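Teaching by Hand: A Conversation With the Demonstration Team at Hidavow

Saturday, October 24, 2026

Hidavow began its computer servicing project with a plain question: how many times must a person show a robot a task before it can attempt the task alone? The team lead, who met with us at the company's workshop, declined to give one number. "It depends on the part," the lead said. "A memory module took us 300 demonstrations. A cable took far more, and we are still recording."

Operators work in two ways. For slow, close movements they hold the arm and guide it. For longer sequences they use the Mulliline remote station, which lets them sit back from the table. "Guiding by hand teaches you what the arm can reach," the lead said. "Remote control gives cleaner records, as there is no person leaning over the work."

The collection now stands at 2,583 demonstrations. Each operator completes 8 hours of practice before any recording is kept. Failed attempts are stored as well and marked as such.

Desktop towers are worked on lying flat, with the side panel off and a gray 3D-printed fixture plate next to them on the slotted table. 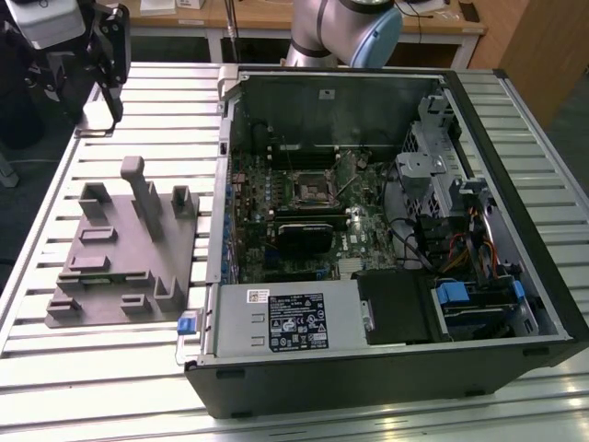 Operators at Cavetti, which runs a similar program, take a different view of remote work, and one of them told us that too much is lost when the hand cannot feel a connector give. The Hidavow team accepts the point and plans to test force feedback in November.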